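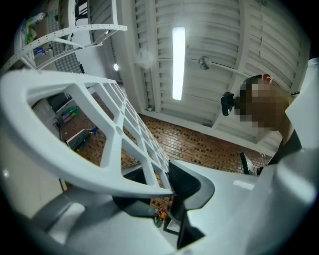 Distholm Slotted Shelving System: Long-Term Review

Tested in a rented workshop and stockroom, mixed light storage
Configuration: uprights with slotted rails, perforated side members, adjustable shelves
Price as tested: $373

The Distholm is a bolt-free metal shelving system sold in white only. It is aimed at people who keep boxes, parts and small stock in a utility room and want to change shelf heights without taking the whole unit down. I have used it since September in a room with a tiled floor and a ribbed ceiling, lit by a fluorescent fixture.

Assembly

The uprights ship in two sections and join with a sleeve. The sleeve is a tight fit and needs a rubber mallet, which is not supplied. Shelf brackets hook into the slots and lock with a downward tap. One person can build a bay, but the second upright has to be propped while the first bracket goes in. Allow 3 hours for the full set, including leveling.

The instructions show the rear brace installed last. Install it before the top shelf. With the top shelf in place there is little room to turn the screws.

Fit and finish

The powder coat is even on the outer faces and thin inside the slots. Two rails arrived with small chips at the cut ends. Distholm sends a touch-up pen on request; mine took a week and was a fair color match. Edges are rolled on the shelves. On the perforated members they are punched and left as they are, so wear gloves for the build.

Adjustment

Slot spacing is close enough to be useful. Moving an empty shelf is a two-minute job. Moving a loaded one is not possible, and the brackets bind if the two sides are lifted unevenly. Lift one side by a single slot, then the other.
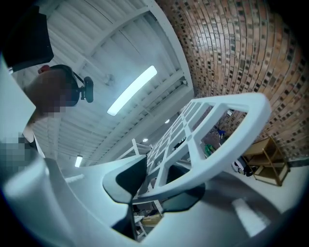
Veikko Sjöberg
Contributing reviewer, storage and workshop equipment

Load behavior

The listed rating is 108 pounds per shelf, evenly distributed. I loaded the middle shelf to that figure with boxed hardware and measured the front edge with a straightedge. Deflection was visible but small, and the shelf returned to flat when cleared. Point loads are a different matter. A toolbox with narrow feet left two dents in the shelf surface. A sheet of hardboard under heavy items prevents this.

Stability on tile depends on the feet. The supplied caps are hard plastic and slide on a smooth surface. I replaced them with rubber caps from Salminen, and the unit has stayed where I put it. Anything over shoulder height should be fixed to the wall - the anchor plate is included, the screws are not.

Daily use

Open sides make it easy to see what is stored, and also let small items fall through. Cardboard boxes sit well. Loose pieces need a bin. I tried the Cendel clip-on dividers, which are made for a similar slot pattern. They hold, with slight play.

Comparison

The Grirkstead bolt-together rack costs less and is stiffer side to side. It takes most of a day to reconfigure. If the shelves will be set once and left alone, buy the Grirkstead. If the contents change often, the Distholm is worth the difference.

Good: quick height changes, shelf edges, spare parts available singly
Less good: foot caps, coating inside the slots, brace sequence in the manual

Rating: 4 out of 5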